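Snack box for a guest room, how do I stop it turning into a jumble?
Posted in Home & Hosting by Druvudness, 25th July

Got family coming to stay and want to leave a box of little wrapped snacks out for them. Using a pink box I had in already. Trouble is it either looks mean with a few bits in or a right mess once I add more. Long bars, small sweets, flat biscuity things, nothing sits next to anything. Any ideas? Dont want to spend more than 3 quid on it.

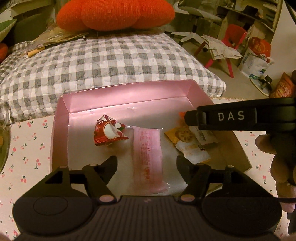
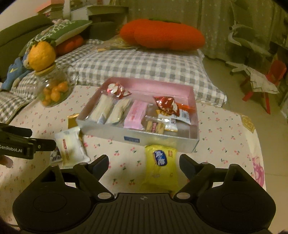
Pink box, snacks in. Cherry print underneath both times.

Bumaveo
Long ones first, all going the same way, back to front. Then small stuff in the gaps. Put a bit of scrunched tissue paper under the lot so it sits higher, then you need less to make it look full. Shiny packets slide about so wedge them in at the sides. Turn everything face up as well, barcodes look naff.
I did over 50 of these for a wedding in April, you get quick at it. Strips of card as dividers if you can be bothered, cut them a touch lower then the box sides.

Kindmont
just tip them in?? its snacks. they'll be gone in 20 minutes

Villa
Agree with Bumaveo on the tissue. Also check dates before you pack, oldest on top. And if anyone has allergies keep the nutty ones in a seperate bag with a label on. Wouldn't leave chocolate by a sunny window either, learnt that one last summer. Pack of tissue was 80p in our corner shop so you're well under budget.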